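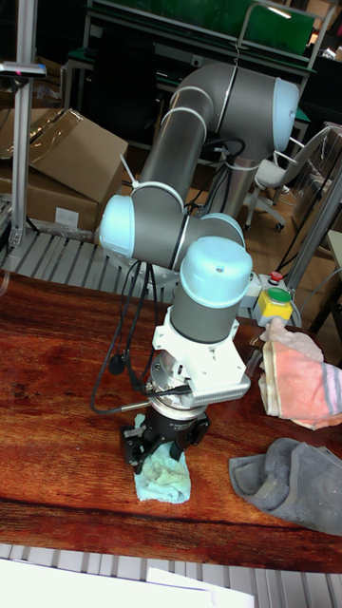 Noreen Ní Mhurchú thinks the whole rulebook should fit on a tea towel. She told me so over the phone before I'd even finished asking about it, and then she said that if a rule can't be read by someone standing up with their hands full, it'll be followed for a week and then it'll be wallpaper.

I'd called her because I had a rulebook in front of me that would not fit on a tea towel. It wouldn't fit on a bedsheet. It ran to 94 numbered rules for teaching a robot arm to handle household cloth, it came from a small outfit called Lerkarham, and I'd been asked to read it because I once wrote a grumpy column about safety signs. That's how you get invited to things in this business.

I went in April, and I'll admit I expected to be bored. Cloth! A towel can't crack, it can't spill, it isn't sharp. What could there possibly be to write 94 rules about?

Plenty, if you ask Hanneke De Bruijn. She drafted most of them, and she's cheerful about it in the way people are when they've been right about something dull for years. Her first rule is about where your hands go, which is nowhere near the gripper while the arm is enabled. Her second is about the stop button. It has to be within reach of whoever is running the session, it has to be on the same side every day, and no cloth goes on top of it, ever, not even for a second while you're sorting the pile.

"People treat a towel like air," she told me. "They'll put one down on anything."

I laughed, and then I went home and found a dishcloth hanging over the smoke alarm button in my own kitchen, so there you go.

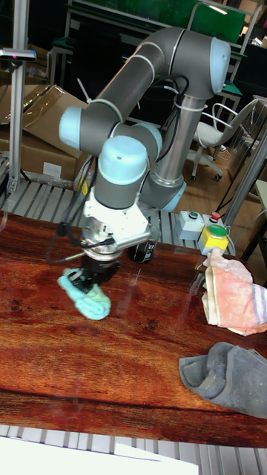

The part of the rulebook I liked best was the part about the word "collaborative." You see it on robot brochures all the time, and it sounds so friendly - like the thing might hold the other end of the sheet for you. Hanneke has a full page on why her crew isn't allowed to use it as a reason to skip anything. An arm that's built to work near people still has something bolted to the end of it. The arm might be perfectly polite and the tool on the end might pinch. So every time the tool changes, or the table moves, or the job changes from folding to stacking, somebody has to sit down and go through the hazards again, on paper, and sign the paper.

Emiliano Villaseñor hates the paper. He runs sessions most mornings and he was very open about it (I think he'd been waiting for somebody to complain to). His problem is that the form asks the same questions whether you've swapped the gripper or just brought in a different towel. By the third form of the morning you're ticking boxes with your eyes half shut, and he says a form you fill out half asleep is worse than no form, since now there's a signature saying everything's fine.

I put that to Hanneke and she didn't argue! She said the next version will have a short form and a long form, and that the fight is over which changes count as short. A new color of cloth, short. A much bigger cloth, long, because it can hang off the table and get into places. Anything with a drawstring goes straight to long, and she wouldn't be talked down on it.

Cables get their own section too. I counted 11 rules on cables before I skipped ahead, and I regret skipping, because Annelies Van Dijk made me go back and read them properly. A cable strapped to an arm has to have enough slack for the farthest reach the arm will make and not so much that a loop can catch on the work. Too tight and it gets tugged loose at the connector. Too long and it drags. The rule she's proudest of says you run the entire motion once, slowly, with no cloth on the table, and you watch only the cables. Don't look at the gripper. Everybody looks at the gripper.
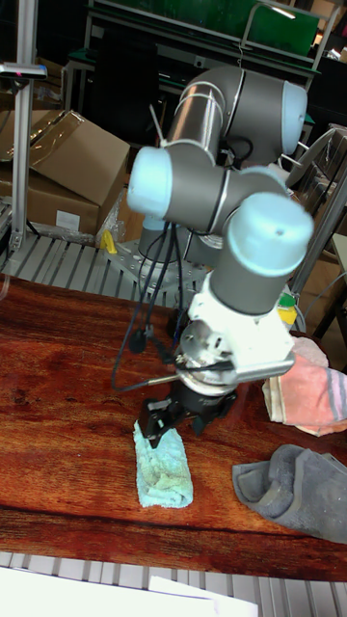
Then there are the rules that have nothing to do with getting hurt. These are the ones about keeping the work honest, and they're stricter than I'd have guessed. If an attempt goes badly, it gets saved and marked as bad. You don't delete it and you don't call it a practice run afterward. If you nudge a towel with your finger in the middle of an attempt, that attempt is marked as touched. The towels start in a rumpled heap and you're not supposed to rumple them nicely.

That last one sounds silly until you try it. Annelies handed me a hand towel and told me to drop it on a desk at random, and I swear I dropped it the same way over and over. We all have a house style, it seems. So they write the starting layouts down ahead of time and take turns being the one who sets the table.

Lerkarham's first big batch was 2000 attempts, and 224 of them had to be set aside later. The cloth handling was fine. The trouble was that the notes didn't say which version of the setup they came from. Hanneke told me that number without wincing, and I'd bet it's the reason half of the 94 rules exist.

I did ask whether anyone outside the building would ever read all this. Marijke Wouters over at Gatar already has a copy, and she's been trimming it for her own crew. Her cut-down version keeps the stop button, the cables, the signed form and the rule about marking bad attempts, and it tosses nearly everything on labeling, which she handles in software. Hanneke thinks that's a mistake. Marijke thinks Hanneke likes stationery.

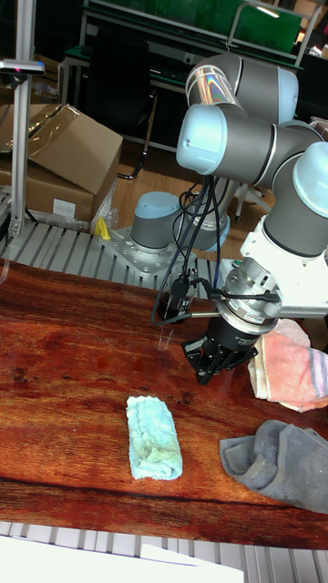

*Between folds at the towel table.*

I came away wanting two things changed, for what it's worth. I'd move the stop button rule up to number one - you can't keep your hands clear of trouble if you can't end the trouble. And I'd print the cable section on its own card and hang it where the person setting up has to walk past it.

Hanneke took the second suggestion and turned down the first. Hands stay at number one. I called Noreen back to tell her how it had gone, and she wanted to know how many rules were left. I said 94, and possibly 95 with the card. She's still planning to print hers on linen, and she has asked me to find out what size the lettering would need to be.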